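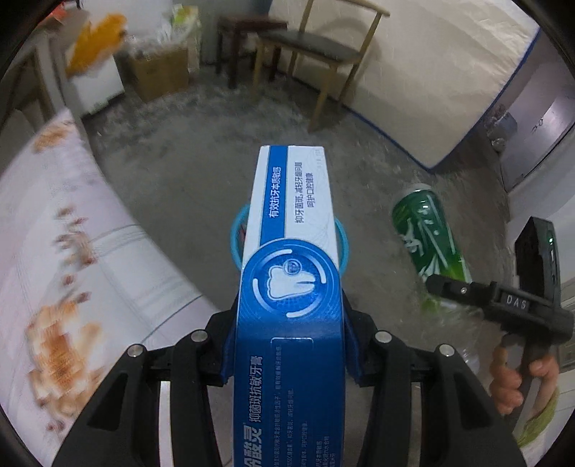
The soldiers came to Gulturham in September and stood outside the bakery, two of them, with guns longer than my legs. By the second week they knew everyone's order.

"It's a security perimeter," said Filippos, who rents the apartment under mine and had heard the phrase on the radio. He said it again at the mailboxes, and a third time on the stairs, with more feeling.

The perimeter ran from the Kodska Hotel to the tram stop and took in my office, my dentist and one half of my bed. If I slept on the left I was in the restricted zone. I mentioned this to Svitlana at work and she said I should check whether I needed a pass.

I did need a pass. The form was four pages and wanted to know whether I had ever overthrown anything.

Meanwhile the man they were looking for was still out there. The news called him armed, then possibly armed, then "a man in a gray jacket," and for several days everyone in a gray jacket walked around with his hands out of his pockets, like a waiter who's lost his tray. Danylo Tkachenko from accounts was stopped so often that he bought a yellow one. They stopped him in that too. By then they were used to chatting with him.

On the night of the big alert our phones all screamed together at 2 in the morning. STAY INSIDE. AVOID WINDOWS. I was inside. I went to the window. Across the street, every window had a person in it, avoiding the others.

Mrs. Symonenko on the fourth floor waved. I have lived opposite that woman for six years and until then I knew only her curtains. I waved back. She held up a bottle and pointed down at the street door, and I shook my head and pointed at the soldier, and she shrugged and held up three glasses.

So that was how I broke the curfew, in slippers, with a military escort of one. His name was Yurii. He wouldn't drink on duty, but he ate most of a plum cake and told us his feet hurt.

"Is it dangerous out there?" Mrs. Symonenko asked him.

He thought about it. "The tram tracks are," he said. "When it rains."

My pass came through in the mail the following month. They'd spelled my name wrong and given me the right side of the bed.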